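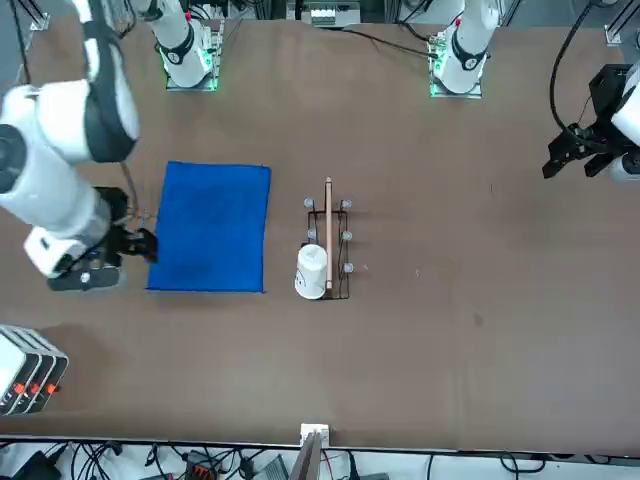 **How often should cleaning cloths be washed, and at what temperature?**

Wash dishcloths after each day's use and general dusting cloths after each session, at 60 °C for cotton and 40 °C for microfibre unless the label gives a lower figure. Floor cloths are washed separately from both.

The notes below cover sorting, washing, drying, folding and retiring cloths in an ordinary household. They apply to flat cloths of cotton, linen, microfibre and viscose. Sponges and scourers are a different matter and are not dealt with here.

## Sorting by job

Sort by job first and by fibre second. A cloth used on a toilet or a pet bowl should never go back to the worktop, however well it has been laundered. Colour is the simplest marker. The scheme used in our house is:

- blue: worktops, tables, shelves
- white: dishes and glass
- yellow: bathroom basin and bath
- red: toilet and the floor round it
- grey: floors, shoes, bicycles

Any scheme will do if everybody in the house knows it. Write it on a card and tape the card inside the cupboard door. If all your cloths are the same colour, mark the corner with a few stitches of coloured thread. Laundry pen fades on dark cloth and is hard to see on blue from the start.

## Before the first wash

New cloths usually carry a finish that makes them look crisp in the packet and stops them taking up water. Wash them once on their own, without softener, before use. Strong colours such as royal blue and red lose dye in the first few washes. To test, wet one corner, press it between two layers of white kitchen paper and leave it for ten minutes. If the paper takes colour, keep the cloth away from pale laundry and off unsealed stone or bare wood.

Cotton cloths shrink, mostly along the length. Expect an oblong cloth to come out squarer than it went in. Unhemmed cloths will also lose a few threads from the sides. Trim these with scissors; pulling them opens the weave.

## Washing

Rinse food and grit out by hand first. Grit left in a cloth scratches hobs, taps and varnished tables, and some of it ends up in the pump filter of the machine.

1. Shake the cloth out over the bin.
2. Rinse under the cold tap until the water runs clear. Hot water sets egg, milk and blood.
3. Load cotton and linen together. Keep microfibre apart, as it collects lint from everything else.
4. Use a normal dose of powder. Extra powder stays in the fibres and shows up later as smears on glass.
5. Leave out fabric softener. It coats the fibres and reduces absorbency in all four types.

Cloths that have been used with linseed oil, wood oil or solvent must not go in the washing machine or the tumble dryer. Oily cloths can heat up by themselves when bundled. Lay them out singly, outdoors, until stiff and dry — never in a heap — and then follow the council's advice on disposal.

Bleach should be kept for white cotton. It weakens microfibre and turns most blues a patchy mauve. Never use it on a cloth that has been in contact with descaler or any other acid cleaner.

## Greasy cloths

If a cloth still feels slippery after washing, soak it for 30 minutes in hot water with a tablespoon of washing soda, then wash again. Wear gloves. Rinse twice before drying. Judite Bragança, who let me have most of the laundry notes on this page, boils her white cotton in an old pan for ten minutes instead. This works on plain cotton and linen only. Microfibre will not stand it, and viscose tends to fall apart.

## Drying

A damp cloth left in a ball will smell by the next morning. Hang it by one long side over a rail so that air reaches both faces. Hooks are worse than rails: the cloth bunches under the hook and stays damp there.

Tumble drying on low is acceptable for cotton. Microfibre should be line-dried or tumbled cool. Radiator drying is fine for cotton, although in a small kitchen it puts a good deal of moisture into the air, and from November onwards I open the window for a quarter of an hour afterwards.

## Folding

The cloth that cleans best is folded in half and in half again. This gives eight clean faces, four on each side. Work with one face until it is dirty, then turn to the next.

To fold a cloth evenly:

- Lay it flat on a clear table, long side towards you.
- Smooth it from the middle outwards with the side of the hand. Wrinkles left in now become hard ridges in the stack.
- Bring the left side over to the right and match the corners. If the sides are not straight, match the corners and ignore the sides.
- Bring the far side towards you and press.

Stack with the folded side facing out. A single cloth can then be taken without dragging the rest.

## When to retire a cloth

Move a cloth down one grade when it has:

- a hole larger than a fingertip
- a smell that comes back as soon as it is wetted
- a harsh or shiny feel (microfibre that has been washed too hot)
- stains that transfer to a damp white plate

The order is dishes, worktop, bathroom, floor, workshop. Unpick or cut the old colour marker when a cloth changes grade. Workshop cloths are thrown away after one job with oil or paint.

## Correction

An earlier version of this page gave 60 °C for all cloths. Declan Wainwright wrote to say that this had ruined a set of microfibre, and the temperature has been changed. The section on oily cloths was also made longer.

Last revised 23/05/2024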